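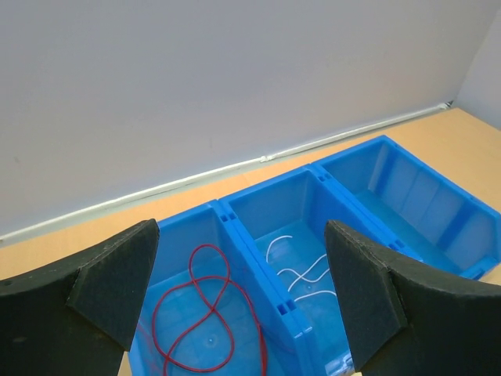 Ticket 696: Kabelsortierung, Richtlinie greift im mittleren Behälter daneben
Projekt: Kedis
Komponente: Handgelenkkamera, Greifrichtlinie Claltlow
Status: in Beobachtung
Angelegt: 2025-01-20

Fehlerbild
Rote Leitung im linken Behälter wird zuverlässig gefasst. Bei den weißen Drahtstücken im mittleren Behälter schließt der Greifer zu früh, Backen leer. Von 25 Versuchen 10 Fehlgriffe, alle an Weiß. Rechter Behälter als Ablage nicht betroffen.

Umgebung
Drei blaue Sichtlagerkästen, zusammengesteckt, schräg zur Wand. Backen mit dunkler, schaumartiger Auflage. Trainingsstand der Richtlinie: Juli, nur Wristkamera, keine Tiefe.

Eintrag 1
Backenspiel geprüft, in Ordnung. Kalibrierung Hand-Auge wiederholt, Abweichung unverändert klein. Mechanik damit vorerst ausgeschlossen.

Eintrag 2
Verdacht Belichtung: Die Automatik regelt auf die helle Wand. Belichtung fixiert, erneut 25 Versuche, 6 Fehlgriffe. Besser, aber nicht behoben.

Eintrag 3
Aufmerksamkeitskarten ausgewertet. Bei den verbliebenen Fehlgriffen liegt das Maximum auf Reflexen am Kunststoff — nicht auf dem Draht. Rückfrage bei Marquez, ob die Trainingsdaten glänzende Behälter enthalten. Antwort: nur matte, Serie Hideck.

Eintrag 4
Vorschlag: Nachtraining mit synthetischen Glanzlichtern, Greifhöhe und Schließschwelle unverändert lassen, sonst sind die Läufe nicht vergleichbar. Auswertung getrennt nach Drahtfarbe. Die Gesamtquote allein verdeckt den Effekt, siehe Fehlerbild.

Offen
— Gegenprobe: rote Leitung in den mittleren Behälter, weiße Stücke in den linken
— Rohdaten der Läufe mit fixierter Belichtung ins Projektverzeichnis legen
— Ticket erst nach Gegenprobe schließen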